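Tamix Opens Desktop Refurbishing Bench at Zinthorpe Library Annex

ZINTHORPE - Tamix, the computer reuse shop on the lower level of the Zinthorpe library annex, will open its refurbishing bench to the public in August. Anyone who has an old desktop tower in a closet, or who needs one and can't spend much, is welcome to come down the ramp and take a seat.

The bench grew out of a smaller program that ran through last winter, when three people met in the evenings to strip, clean and rebuild office computers donated by local businesses. Word got around faster than anyone expected! By spring the shelves were full and there was a waiting list for the finished machines, and the library offered the larger room across the hall.

"We love these old workstations," said Harriet Yazzie, who runs the shop. "They were built to be opened. You pull the side off and there's space to get your hands in, the drives sit in carriers with handles, and you can follow a cable from one end to the other with your finger. A person who has never looked inside a computer can learn the main parts in one evening."

Visitors to the bench will start with a tower that has already been opened and unplugged. They learn to find the power supply, the memory, the drive bays and the motherboard, and then to take parts out and put them back in a sensible order. The shop likes to begin with the drives. A blue plastic carrier is an easy thing to grip, and pulling one out and sliding it home again gives people confidence before they move on to the smaller connectors.

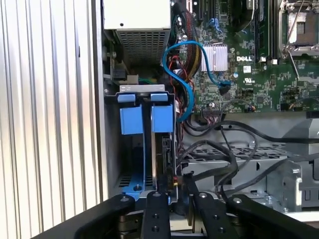 After the drives come the cables, and this is where the bench slows down a little. Data cables get bent and tucked into odd corners over years of upgrades, and the power leads are often bundled tightly together. Everyone is asked to write down where each one goes on a paper sheet before unplugging anything. The sheets stay with the tower until it is finished, so that someone else can pick up the work on another evening.

The processor is left for last. Many donated towers arrive with the socket empty, and Tamix keeps a drawer of matching chips sorted by board. Lambros Economou teaches this part of the session and is fond of it.

"People hold their breath when they lower the lever," Economou said. "Then they laugh. It's a small thing, but they've put a processor in a computer, and they go home and tell somebody."

Finished computers are tested overnight, loaded with a free operating system and a basic set of office programs, and given to households on the waiting list. Each one goes out with a keyboard, a mouse and a printed page of instructions written by Paloma Ambrose, a retired school secretary who tried every step on her own machine first. Monitors are included when the shop has them - at the moment it has 12, and would be glad of more.

The new room has two long benches, better lighting and a sink, along with a parts wall that used to be a magazine rack. Stesunico, a hardware store on the same street, gave the pegboard and hooks. Shelving came from Arabzadeh, the former print shop, when it closed its back office.

Hannelore Thiele, who coordinates programs at the annex, said the room has already changed the feel of the lower level. "You hear screwdrivers and people talking," she said. "Somebody's always asking what a part does, and somebody at the next seat usually knows. I've started staying late myself, and I now own a computer I put together with my own hands!"

Sessions are free and run from 5:30 to 8 p.m. on weeknights. There are 17 seats, and walk-ins are welcome while seats last. Children need to come with an adult. Tools and wrist straps are provided, and there is no need to bring a computer.

Tamix accepts desktop towers, memory, hard drives, power cords, keyboards and mice. Business machines with tool-free drive bays are especially useful for teaching. Please remove any passwords if you can, and label the tower if a part is known to be bad. Drives are wiped before they are used again, and any that can't be wiped are taken apart and recycled. The shop can't accept printers or tube monitors.

Donations may be left at the annex service desk during library hours. Larger donations from offices and schools can be picked up by arrangement. Please ask for Hazel Delacroix at the service desk, who keeps the pickup calendar and can also add a household to the waiting list.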